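Beer News > Taprooms & Releases

December
By the Zoster taproom desk

Zoster brings back its winter porter, and this year it has company

If you have been waiting all year for the smoky porter from Zoster, the wait is nearly over, and I couldn't be happier to write that sentence. The brewery will tap the first keg at 12 noon on opening day, with 200 bottles going on sale at the bar right after. There's a limit of two per person, so bring a friend who doesn't care for porter (I have one, and she is very popular in December).

The recipe is the one regulars will remember from last winter – dark malt, a little smoke, a dry finish that makes you want a pretzel – though the brewers have let it sit a while longer in the tank this time. I had a small glass last week and thought it was rounder and a touch sweeter than before, with something close to burnt orange peel at the end.
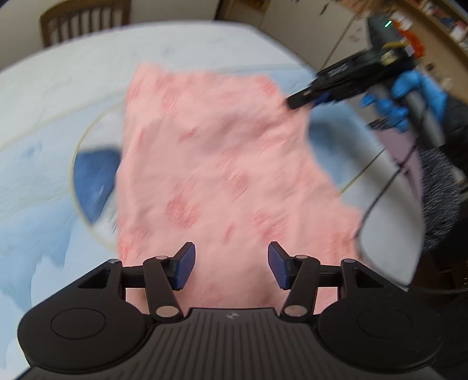
A guest beer from Flodier

Sharing the taps will be a pale winter lager from Flodier, the small outfit across the river that most of us know for its summer wheat. It's a gentle, bready thing, and I'd start with it if you plan to stay all afternoon. Only 20 kegs were made, and Zoster is getting a couple of them.

Food comes from the Hordiienko kitchen truck, which will be parked in the side lot until dark with dumplings, beet soup and those garlic rolls people line up for. The taproom is warm, the patio heaters will be on, and dogs are welcome outside.

Comments

vorkerfan: Any chance of growler fills on the porter? Missed it completely last year.

hopsandmittens: The garlic rolls alone are worth the drive!! See you at noon.

eastbank_dad: Wish they'd start at 2 so we could come after swim practice, but we'll try.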